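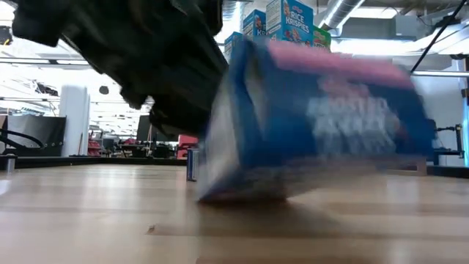 Blue cereal box on a wooden tabletop.

WILD 12: Small Mammals of Streams and Wetlands
Handout 4: The Muskrat
Regula Camenzind
Revised 28 June 2023

Range and habitat
Muskrats live across most of Canada and the northern United States. Look for them in marshes, ponds, slow creeks and roadside ditches, anywhere the water is deep enough that it does not freeze to the bottom. They need cattails or other soft plants close by.

Appearance
An adult is much smaller than a beaver, with dense brown fur and a grey underside. The tail is long, nearly hairless and flattened from side to side. A beaver's tail is flattened from top to bottom. In the water a muskrat's back usually shows behind the head and the tail moves like a snake.

Food
Mostly roots, stems and shoots of water plants. Muskrats will also take mussels, frogs and small fish when plants are scarce. They can chew underwater with the lips closed behind the front teeth.

Houses and burrows
Where banks are firm they dig burrows with the entrance below the water line. In open marsh they pile up cattails and mud to make a dome-shaped house. Most building is done by October. Smaller "push-ups" are made later, when the animal pushes plants up through a hole in the ice and uses the heap as a feeding shelter.

Young
Litters are born blind and nearly hairless. Young are weaned at about a month. In the south of the range there may be several litters a year, in the north often two.

Predators
Mink are the main one. Also foxes, coyotes, raptors and large pike.

Field exercise, Gakness Marsh
Work in pairs. Walk the north dyke from the culvert to the Nirano road and stop every 60 metres. At each stop record:
- houses and push-ups
- feeding platforms with cut stems
- droppings on logs or rocks
- tracks, with tail drag if present
Stay off the houses. Rubber boots are required and the bank is soft past stop 12.

Reading: course pack, Kaufmann chapter on marsh rodents, to page 324.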